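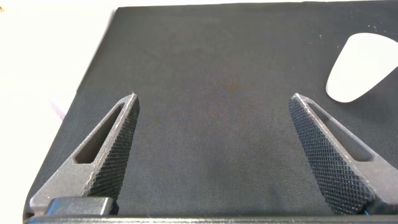
Fig. 3.1 Black cloth, ready for cups

Chapter 3: Setting Out Cups

Cups are a wonderful place to start! A plain tapered cup has a rim, a wall and a base, and those parts decide how you lift it, turn it and put it down. Lay a dark cloth first – pale cups show up beautifully on it – and leave space between them.
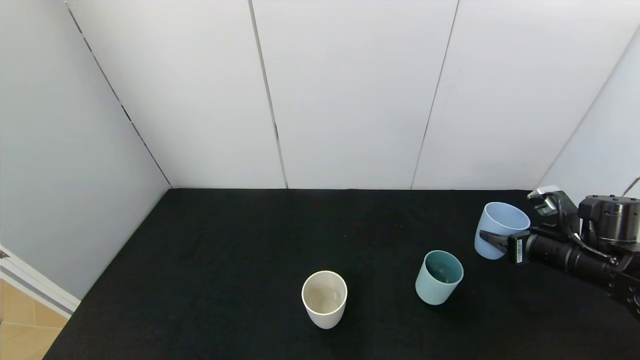
Siliņa prefers to hold a cup low on the wall and keep fingers away from the rim, where people drink.

Try both holds and see which feels steadier. The Irnwood course book of 1905 gave the subject 34 pages, and I love how seriously it took the job.

Now look into a cup from above. The wall narrows toward the floor, and light from one side leaves the other in deep shade.

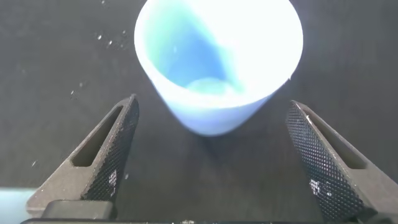
Taper matters again in Section 3.2, when we start stacking.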